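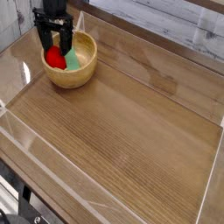
Reading time: 4 minutes

Heltby Softball and Baseball Club
Youth Pitching Programme: progress report to the Finitz Fund
Period covered: start of the season to the end of January

Purpose of this report

The Finitz Fund agreed to support the youth pitching programme at Heltby over two seasons. Under the terms of the grant, the club reports at the midpoint on how the money has been spent, what has been delivered and what remains to be done. The report was prepared by Enikő Oláh, programme manager, and approved by the club board.

Participation

The programme has 163 registered players between the ages of nine and 16. When the application was made, the club had 85 players in the same age group. Most of the growth has come from the two youngest squads, and a good part of it from families in Fukside, where there was previously no organised baseball or softball within easy reach by bus.

Attendance at indoor sessions has been steady. It fell during the school examination period, as in earlier years, and recovered afterwards. The oldest softball squad remains smaller than planned. Several of its players also play hockey, and the fixture lists of the two sports overlap. We have moved that squad's main session to 6.30 in the evening and will review the effect before outdoor training resumes.

Coaching

Piroska Erdős was appointed lead pitching coach at the beginning of the grant period. She works with all squads and is responsible for the training of assistant coaches. Five assistants have completed the club's introductory course, and two of them now take the under-11 sessions without supervision.

The grant application set out a common approach to teaching the throwing action, so that a player moving up a squad is not asked to start again. A written coaching guide has been produced for this purpose and is in use. The section on softball windmill pitching took longer than expected and was issued in draft. Comments from the assistants are being worked into a final version.

Pitch limits and arm care

Every young pitcher now has a record card showing the number of pitches thrown in matches and in practice, together with days of rest. The cards are kept by the squad coach and checked by the lead coach each fortnight. No pitcher in the under-13 group may throw more than 50 pitches in a match, whatever the state of the score.

The rule was applied in all home fixtures played during the period. At two away fixtures the card was not brought to the ground, and the count was taken from the scorebook after the match. In both cases the player was within the limit. The club regards this as a weakness in procedure, and a second card is now kept in each kit bag.

A number of parents asked why their children were being rested when they reported no soreness. An evening meeting was held at the clubhouse to explain the policy, and a short leaflet has been sent to all families. Questions on the subject have since become less frequent.

Facilities and equipment

The largest single item of expenditure was the second indoor pitching lane at the Illés sports hall. The netting, matting and portable mound are installed, and the lane has been used since the autumn. Nearly 100 hours of additional practice have been made available to the youth squads as a result.

The delivery of catchers' equipment in junior sizes was incomplete. Helmets and leg guards arrived on time, but the chest protectors were supplied in adult sizes and had to be returned. Replacements have been received and issued. There was no additional cost to the grant, though the younger catchers shared equipment for several weeks.

Finance

Spending is within the approved budget. The indoor lane cost slightly less than quoted, while hall hire has cost more following a rise in the evening rate. With the agreement of the Fund's officer, the saving on the first was moved to cover the second. Coaching fees and travel are in line with the forecast. A full statement is attached as Annex A.

Matters for the second half of the grant

The club intends to complete the windmill pitching section of the guide, train a further group of assistants and enter a second under-13 side in the regional league. Entry depends on confirmation of a home diamond. The council's plans for drainage work on the lower field have not been published, and if the field is closed in the spring, home matches would have to be played at Fukside. The club has made a provisional booking there.

The board also asks the Fund to consider a small change to the reporting timetable, moving the final report from the last week of the season to the month after it - this would allow complete pitch records to be included. A separate letter has been sent on this point.

Enikő Oláh
Programme Manager

Annex A: Statement of income and expenditure
Annex B: Youth pitch limits and rest periods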